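Mandine Three-Seat Sofa, Light Beige
Trurkholm Upholstery – Living Room Seating

Item 532. Ships in 2 cartons. Assembly required.

The Mandine is a low-profile sofa with separate back cushions and boxy, upholstered arms. It is intended for indoor residential use. The standard configuration is listed on this page; the chaise and corner units have their own pages under the Mandine heading.

Construction
The base is a screwed and glued timber frame with corner blocks. Sinuous steel springs run front to back and are clipped to the rails. The arms are built separately and bolt to the base from the inside, so the sofa can be brought through a narrow hallway in sections. The bolts are supplied in a bag taped to the underside of the base, together with the hex key.

Seat and back
The seat has a foam core under a layer of polyester fiber. Stitched seams divide the top surface into soft quilted sections and hold the fiber in position. Back cushions are filled with fiber only and will compress during the first weeks of use. Shake and turn them weekly during this period, then as needed.

Fabric
Cover fabric is Painemal, a lightly textured weave in a pale greige tone. Weight is 325 grams per square meter. Color varies slightly between dye lots – order all units for one room together where a close match is required. Throw pillows are sold separately. The cream is slightly lighter and warmer than the sofa fabric and is the usual choice with this color.

Care
Vacuum with a soft brush attachment on low suction. Blot spills with a clean white cloth and do not rub. Back cushion covers are removable and may be washed at 30 °C, inside out, with the zipper closed. Do not tumble dry. Refit the covers when fully dry, working the filling into the corners by hand before closing the zipper. Seat and arm covers are fixed and should be cleaned in place.
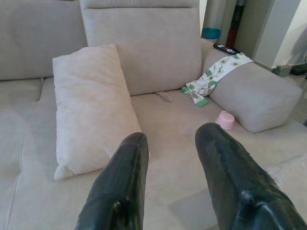
Keep the sofa out of direct sunlight where possible. Pale colors pick up dye from new denim and dark throws, and this type of staining is not covered under the warranty. Retighten the arm bolts after the first month.

Spare parts
Feet, bolts and replacement back cushion covers are available from the Lumesthorpe warehouse. Quote the item number and the dye lot printed on the label under the seat. Parts inquiries: Leobardo Magaña. Fabric samples and trade orders: Wichai Prasertsri.

Page revised July 13, 2023.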